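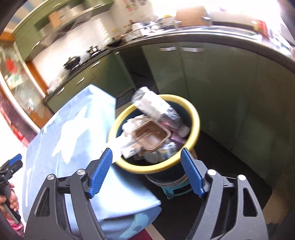 Club cricket has a scorebook problem, and I have been grumbling over it long enough that I may as well write it down. Every summer somebody decides that the old book is finished and that we should all tap the runs into a phone, and every summer I find myself defending a tatty thing with tea on its pages. Old scorebooks go out with the clearing up in most places, and I hate to think of one under a heap like that, a bin with a bright yellow rim filled nearly to the top with packaging and a big clear plastic package lying across it. Paper goes so easily, and a season goes with it.

I learned to score at Grernine, where the ground slopes so badly that fielders at the bottom end can only see the batter from the waist up. I was put in the hut with a sharp pencil and told to keep quiet, and I have loved the job ever since. You watch a game differently when you have to write every ball of it down. You notice the fellow who makes 8 in an hour and a half and saves the match, and you notice that he gets a smaller cheer than the one who hit 101 against Kullari on a flat afternoon with half their bowlers away at a wedding.

The phone does keep the numbers, I'll grant that, and it adds up better than I do. My quarrel is with what gets left out. Our book from the year we were bowled out for nine by Plurkar has a little drawing of a rain cloud in the margin, and two different people's handwriting where the first scorer had to go in and bat. I took it down from the shelf one wet evening last February and lost the whole night to it – supper went cold and I didn't mind a bit.

So use the phone if you like, and plenty of good clubs do. But keep somebody in the hut with a pencil as well, and give the full books a dry shelf.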